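Endetti Motion Planning Software

Endetti is a planning and control package for single-arm manipulators with two-finger grippers. It is supplied by Flostaron for use in laboratories, teaching departments and production engineering groups.

Planning
The planner computes paths for the full arm and gripper, including tasks in which the arm must work against a hinged part such as a door. Hinge position and range of travel are entered in the task file. Up to 32 objects may be loaded in one workspace.

Perception
The Ilness module accepts views from fixed and wrist cameras. Both may be recorded in the same run and replayed together.

Simulation
Every task can be run in the built-in simulator before it is sent to the controller. Operators may stop a run at any step, change the grasp point and continue.

Simulator views: close range between the gripper fingers, then the arm at a partly open appliance door.

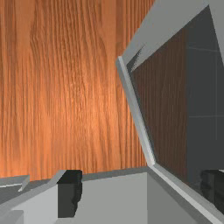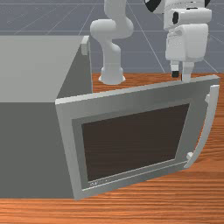

System Requirements
A 64-bit workstation with 11 GB of free disk space is required. Run logs are limited to 2000 entries per file; older entries are moved to an archive folder.

Licensing and Support
Licenses are issued per workstation. Academic departments may apply for a shared license. Requests should quote product code 536 and be addressed to the Flostaron sales office.

Page last revised Wednesday, August 15, 2018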